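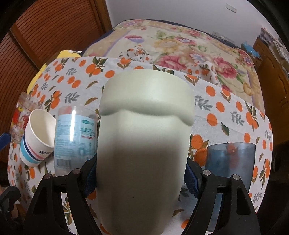
Última atualização desta página: outubro, 16h38

Felora abre oficina de pneus e alinhamento em Illirness

A rede de oficinas Felora abre em outubro a sua nova unidade de Illirness, dedicada a pneus, alinhamento de direção e suspensão. É a primeira casa do grupo com uma linha de alinhamento aberta também a furgões e autocaravanas, um pedido antigo dos clientes da zona, que até agora tinham de ir a Pilkington para tratar de veículos mais altos!

O espaço fica na antiga estação de serviço da estrada de Miltuvard e tem 256 metros quadrados de área de trabalho, três elevadores e duas baias reservadas à montagem e equilibragem de rodas. A entrada faz-se pelo lado da estrada e a saída pelas traseiras, de modo que ninguém precisa de manobrar em marcha-atrás entre carros à espera (quem conhece a oficina de Pilkington sabe bem a diferença que isto faz).

"Andámos muito tempo à procura de um sítio em Illirness e estamos mesmo felizes por abrir as portas", afirma Phyllis Kettle, responsável pela nova unidade. "A equipa está cheia de vontade de começar. Há aqui gente que passou anos a alinhar carros em estradas de serra e que consegue explicar a qualquer condutor porque é que o pneu da frente se gastou só por dentro."

Os clientes podem assistir à leitura dos ângulos no monitor da sala de espera e levam para casa uma folha com os valores antes e depois da afinação. O relatório inclui a profundidade do piso de cada pneu e a pressão com que o carro sai da oficina. Quando uma peça da suspensão tem folga, o trabalho para e o orçamento é apresentado antes de se continuar.

A unidade faz ainda reparação de furos, troca sazonal de pneus e guarda de jogos completos entre estações, em prateleiras identificadas pela matrícula. Quem já deixa os pneus de inverno em Pilkington pode pedir a transferência para Illirness ao balcão de qualquer das duas casas, sem custos.

No primeiro mês, a verificação de pressão e de desgaste é gratuita e não precisa de marcação. Para alinhamentos, a marcação faz-se ao balcão ou por telefone. Os furgões e as autocaravanas são atendidos de manhã, com entrada a partir das 8h, e os ligeiros durante todo o dia. Convém retirar a carga do veículo e trazer a chave dos parafusos antirroubo, que costuma estar junto da roda suplente.

Contacto para a imprensa: Phyllis Kettle, Felora Illirness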